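Two Arms, One Table: Writing the Cell Rules First

The safety file for a two-arm tabletop cell is usually written after the cell is running. Pladov, the house code that Dikix adopted in January, reverses the order: no arm is powered until the shared volume has been drawn, signed and posted.

The shared volume is the space both grippers can reach. Under Pladov it gets its own speed limit, 300 mm per second, and its own stop category. Outside it, each arm follows its normal settings.
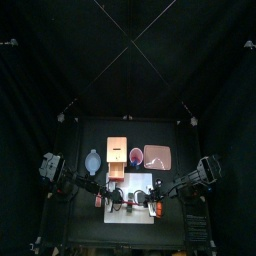
PRACTICE / Layout

Objects not needed for the current step go in a row at the far side of the table. The work piece stays on the near side, where both arms can approach without crossing. Loose wiring on a work piece counts as a snag hazard and is entered on the task sheet – including wiring that is part of the task.

Two-handed holds have a separate clause. When both grippers close on one rigid object, a small position error in either arm becomes a force on the object and on both wrists.

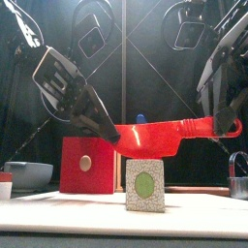
Mac Carthaigh, the Pasham firm that audits the code, wants both arms to stop together during such a hold. A fault in one arm must freeze the other within 10 milliseconds, with grip force kept on. Release is manual.

Grip pads are inspected every 3000 cycles. The audit form runs to 53 lines, and the cable section is the longest. Wrist camera cables are checked through the full range of each joint, at reduced speed, before the first task of a shift.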